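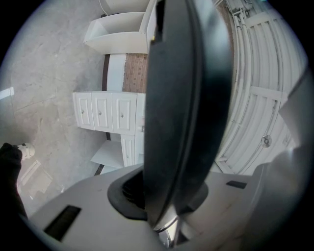 About Brosine

Brosine is a small research company working on robot manipulation. We study how a robot can learn everyday hand skills from people, without a robot being present when the skill is shown. We started with two staff and one bench in Brisov. There are six of us now, and we still do most of our own machining.

What we work on

Our main line of research is a method called Andum. An operator holds a gripper in each hand and does an ordinary job with them: opening a drawer, pressing keys, moving a cup from one shelf to another. The grippers are built to the same geometry as the ones on our robot arms, so the finger motion recorded by hand can be replayed by the arm with very little conversion.

The hard part is knowing where each gripper is. Andum combines two sources. Each gripper records its own wide-angle view, and a second view from the operator's head picks up a square marker on the outside of each gripper. When one source drops out, the other carries the track until it comes back. We then train a single policy on the combined recordings.

We record in ordinary rooms and garages as well as at our own bench. Models trained only on bench recordings did poorly for us once the furniture and the light changed, and we stopped relying on them early.

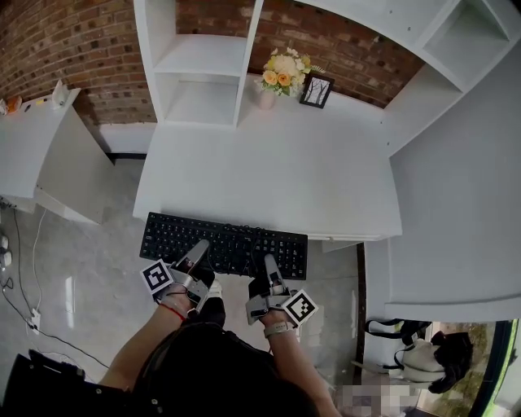 What we have found so far

The current Andum set holds 3314 demonstrations covering 18 tasks. In our own trials, policies trained with both views finished more tasks than policies trained with the gripper view alone. The gain was largest on two-handed work and on small targets such as keys and knobs. On simple pick-and-place the two came out much the same.

Some things still don't work well. Fast wrist turns blur the markers, and glossy floors and plain white panels give the tracker few features to hold on to. We publish failed trials along with the successful ones, labelled by task and by the point at which they failed.

Rizk

Rizk is our labelling and playback software. It lines up the recordings from each gripper and from the head, flags gaps in tracking and lets a reviewer trim the start and end of a demonstration. We wrote it for our own use and now license it to university labs at no charge.

Working with us

We take on a small number of joint projects each year, mostly with labs and with manufacturers of assistive equipment. Student placements run over the summer and applications open in September. The workshop is open to visitors by appointment, including the odd Saturday.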